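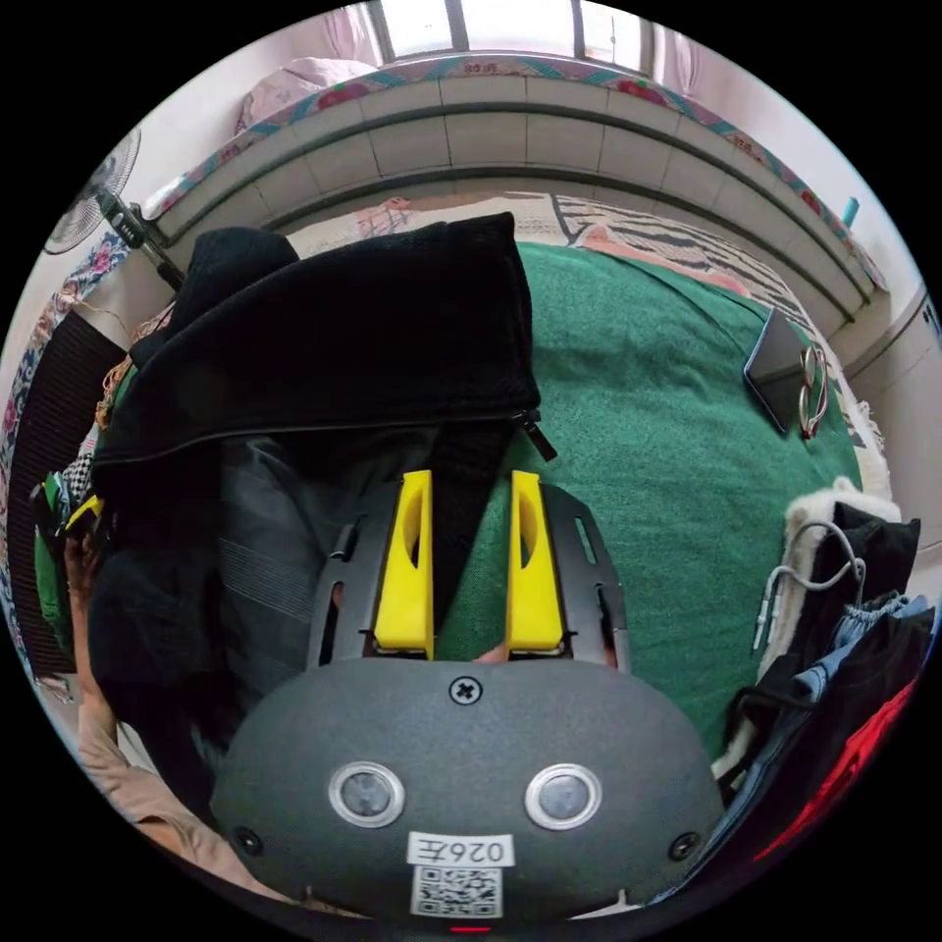 ### 4.3 Failure analysis: finger slip and false grasp labels

We logged 100 folding episodes in bedrooms with the handheld unit, all on real beds with whatever was lying on them. No clearing up beforehand. The plan was to train the folding policy straight from these. It didn't go well the first time, and this section covers why.

**Symptom.** The policy closed on garments, lifted, and came up with nothing. Then it carried on as if holding something -- moved sideways, opened, went back for the next fold. Worst on thick items: jackets, hoods, anything with a lining. Thin shirts mostly fine.

**First guess (wrong).** We blamed the policy. Retrained twice, with longer action chunks and then with more augmentation. Same result both times. About a month lost, most of February.

**Cause.** Britta Lindemann replayed the raw width signal next to the video and found the offset. The left finger had worked loose on its mounting plate, so the reported opening was too small by a fixed amount whenever the fingers were under load. The labeler marks a grasp as closed when width drops below threshold. With the offset it fired early, before the fingers had any real hold on the cloth. On thin fabric the error hardly matters. On a folded collar it matters a lot.

Figure 4 shows the unit (026Z) at work over a dark garment with a gray-striped lining, bunched up beside a green blanket. Note the amount of other cloth near the target. In beds like this one the labeler gets little help from the image, and we had let the width signal override it completely. That was a design mistake on our side, not just a loose screw.

*Figure 4. Unit 026Z in a bedroom episode, dark garment near the yellow fingers.*

**Why checks missed it.** The Skotemari calibration routine runs with the fingers empty. No load, no offset, so the unit passed every morning. We also checked the tracking drift and the timestamps, both OK. Nothing in the pipeline compared loaded and unloaded width. It does now.

**Safety note.** In three robot trials the arm swept across the bed with open fingers after a false grasp. A phone was pushed to the floor in one of them. No injury, but the arm was at full speed and a person was within reach. After that we capped speed at 100 mm/s until a grasp is confirmed by motor current, seperately from the width reading.

**Fix.** Thread lock on the finger screws, a loaded check against a 12 mm foam block before each session, and relabeling of all the episodes from this unit. Relabeling was done by hand. Slow and dull. We dropped the episodes were the offset changed partway through, as there was no clean way to correct them.

We have not tested wether the same fault shows up on the Buschmann fingers, which mount differently.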